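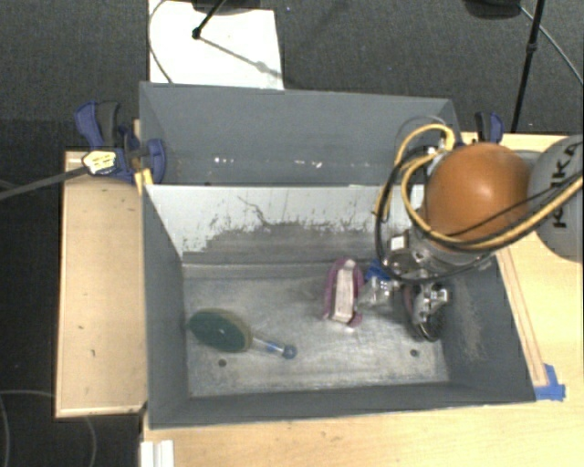
Daltholm ammo log ordinance, who went to the hearing?

Posted 04/04/2019 by primerpocket

ok so quick one, on lunch. Went to the hearing last night on the ammo log thing. For anybody who hasnt followed it, the city wants every store inside Daltholm limits to write down name, address, license number and what you bought every time you buy ammunition. Centerfire, rimfire, all of it. Book stays behind the counter and police can look at it whenever they ask. No warrant language that I could find, and I read the whole draft.

Sat there 2 hours before they got to public comment. 4 people spoke for our side. Four. This forum had pages and pages of guys saying theyd be there.

Solène Bouvier is the one who wrote it. She was polite I'll give her that. Fabrice Pruvost asked her straight out what a log of deer loads does about a stolen pistol and she said "it's one tool." Didnt get any further than that.

Vote's not till July. Anybody else there?

ridge_walker

Was there, back row, left before comment bc my kid was falling asleep on me. Sorry. I know.

What I heard of the staff report was thin. They said other towns have done it. Didn't say which ones or what came of it.

45_and_tired

This is how it goes every time. First a book. Then the book's on a computer. Then they want to know why you bought so much. I lived someplace that did this back when and the clerk hated it, we hated it, and I never heard of one single case made off it. Not one. They trust a guy to drive a truck full of gasoline past a school but not to buy a brick of .22 without signing for it.

plainbarrel

Gonna be the unpopular one here. I've signed for cold medicine for years and I'm still a free man. I don't like the draft as written but if it had a real retention limit and a warrant requirement I could probably live with it. I'd rather fight over stuff that matters.

45_and_tired

Cold medicine isn't in the Bill of Rights.

plainbarrel

No, and you know that's not what I said. I said as WRITTEN it's bad. Fix it or kill it, but if we walk in there yelling about confiscation Bouvier gets to look like the reasonable one and the folks in the middle go with her.

primerpocket

I get where plain is coming from but disagree. If we go in offering fixes we've said the idea is ok. It isn't. It's a list of who owns what, basically, kept in a binder next to the register where any kid working the counter can flip thru it. Forget police for a second. A burglar would pay good money for that binder.

tallow_creek

^^ this. the binder thing is the argument. my mother in law doesn't own a gun, couldn't care less, and when I told her there'd be a book with home adresses of everybody who shoots she said thats nuts. Privacy plays with everybody. 2A arguments play with us.

Shop owner chiming in (small shop, not saying which, you can guess). Nobody from the city asked us anything. I've got two people on the counter on a busy day. Saturday before season there's a line to the door. You want me copying down a license for every box? They'll drive to Loment and buy there, no log, and cheaper parking too. It's nearly 14 miles. That's nothing.

ridge_walker

Would it even touch online orders

primerpocket

Nope. Draft says "point of sale within city limits." So you can have a case dropped on your porch and no one writes down a thing, but a guy buying one box of bird shot on his way out to the field gets logged.

And components aren't in it either. Powder, primers, bullets, nothing. Reloaders are out of it for now. I think some of the guys figure its not their problem for that reason, which, come on.

oldpress_joe

I'm one of them I guess. Haven't bought a loaded box in I dont know how long. But I'd rather stand up now. They'll find out about primers eventually, somebody'll explain it to them.

Didn't speak because I don't do well at a microphone. Is there some way to send it in writing?

primerpocket

Yes. City clerk takes written comment up until the vote. Put your name and street on it or it doesn't get entered. One page. Don't send the big copy-paste letter, they stack those up and count it as one, clerk more or less told me so.

Vidal

Long time lurker. I live over by Ikwood and I'm the only person on my street who shoots, as far as I know. Went to the hearing and I'll say this, the other side's speakers weren't monsters. One woman lost her brother. I dont agree with her on the log but I wasn't going to sit there rolling my eyes like a couple of our guys were doing. It looked bad. I was embarassed.

45_and_tired

I was one of the eye rollers and it wasn't at her. It was at the guy after her who said "nobody needs" and then a whole list. I've had it up to here with being told what I need by somebody who's never met me.

Vidal

Fair enough. From where the council sits you can't tell the difference though.

45_and_tired

Point taken.

plainbarrel

Vidal's right. So who's counting votes? I figure Bouvier plus whoever sits next to her are locked in. That's 2. Rest of them looked bored. Bored people can be talked to.

tallow_creek

Don't be so sure about bored. One of them came in my place the week before, looked around, didn't buy, asked how many customers come from out of town. Sales tax question. I told him plenty. That's who I'd be talking to and thats what I'd be talking about.

ridge_walker

so money and privacy, and leave the speeches at home?

45_and_tired

No. Somebody has to say the plain thing too. It's a right. You don't sign a book to use a right. If all we ever talk about is parking and binders then we deserve what we get. I'll be the one to say it, keep it to my three minutes, wear a clean shirt.

oldpress_joe

I'd go hear that

plainbarrel

Honest question for 45. If they put the warrant in, and the stores shred after 30 days, still no?

45_and_tired

Still no.

plainbarrel

Ok. Well we're going to disagree, but I'll write in against the draft they've got. I can do that with a straight face.

primerpocket

Good enough for me. Fabrice told me after that he's going to ask for the staff report's sources in writing, the "other towns" part. If he gets anything back I'll post it. Also he wants folks who'll speak to split up the topics so it isn't the same speech over and over. So far:

Store traffic / tax: tallow_creek
Home addresses in a binder: me, unless somebody's better at it
The right itself: 45
Online loophole: open

ridge_walker

I'll take online. Will get a sitter this time.

Vidal

Can I just come and sit up front? Not a speaker.

primerpocket

Yes. Please. Empty seats on our side was the worst part of the whole night. gotta run, back on tonight

tallow_creek

One more thing before it drops down the page, the draft on the city site is the OLD one. The one they handed out at the door has a section on fines the web one doesn't have. First offence goes on the store, second one can pull the business license. If you're writing in, write about the new one. I'll scan mine when I close up.

oldpress_joe

They can pull your license over a book??

tallow_creek

Over a missed line in a book, way I read it. Section's at the back, right before the signature page.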